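Thirteen Mornings Without a Recipe

16th June

I have been baking bread since November, which makes me exactly the sort of person you hope not to sit next to at a wedding. I own a scale that measures single grams. I own a second scale in case the first one is lying. For a while I kept a notebook with columns for flour temperature and water temperature and the temperature of the room, as though someone from the weather service might come by and ask for it.

The bread was fine. I want to be fair to the bread. It was brown on the outside and had holes on the inside, and people ate it with butter and changed the subject.

Then last month the app died. I had been following a subscription program called Jaline, which sends you a schedule and a little chime every time you are supposed to fold the dough. One morning it asked me to update, and after the update it asked me who I was, and when I told it, it didn't believe me. So there I stood with a bowl of wet flour and no chime. I decided I would bake from memory until they fixed my login, and they took 13 days.

The first loaf was a doorstop. I'd forgotten the salt, and if you have never eaten bread without salt, picture chewing on a polite letter. The second had salt, possibly enough for both. By the fourth I had started poking the dough and looking at it, which I had always assumed was something bakers did for the cameras. You push a finger in. If the dent springs back right away, you wait. If it comes back slowly, you bake. If it doesn't come back at all, you are making flatbread now, and you might as well tell everyone it was the plan.

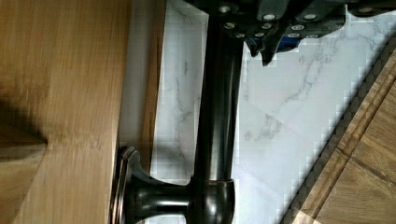

My grandmother baked like this all her life and I never once asked her how. I was too busy eating. Her kitchen in Lulatgate had a window that didn't close and an oven with two settings, off and angry, and she turned out a round loaf every other day with a coffee cup for a measure. The cup had no handle. When I finally got serious about bread I went out and bought things, and I got fussy about surfaces and finishes, the white stone and the dark bronze fixture that would have made her laugh until she had to sit down. She shaped her dough on an oilcloth with cherries on it. I have spent a long time trying to work out what I know that she didn't, and so far the list has the word "hydration" on it.

Around day eight I ran out of my good flour. The good flour comes from a mill called Antoniuk, in paper sacks with a drawing of a goose, and it costs what shoes used to cost. The store had none, so I bought the cheap kind off the bottom shelf, the one I have been quietly rude about at parties. You can guess. Best loaf of the bunch. I went back over it in my head looking for some other explanation, and I'm still looking, and meanwhile I have bought two more bags.

I should say something about the starter, since people always ask. Her name is Heda. I know. I held out against naming her for a long time and then I had to leave a note for the person watching the house, and "feed the jar" looked unhinged on paper. Heda gets a spoonful of flour and a spoonful of water when I remember. I used to weigh it, 40 grams of each, twice a day. She has shown no sign of noticing the difference, and if anything she smells happier.
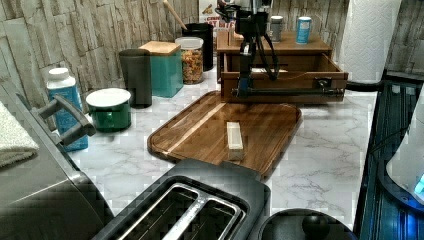

Big wooden board, stone-look tile behind it.

On day 13 Jaline wrote to say my account was restored, and would I like 100 bonus points for my patience. I don't know what the points are for. I opened the schedule, and it told me I was late for a fold, so I put the phone in the bread box and went to poke the dough.

I haven't canceled it. I'm not a brave person. But the chime is off, the spare scale has gone to my sister, and this morning's loaf came out lopsided and a little too dark on one side. We ate the whole thing before lunch, starting with the dark side.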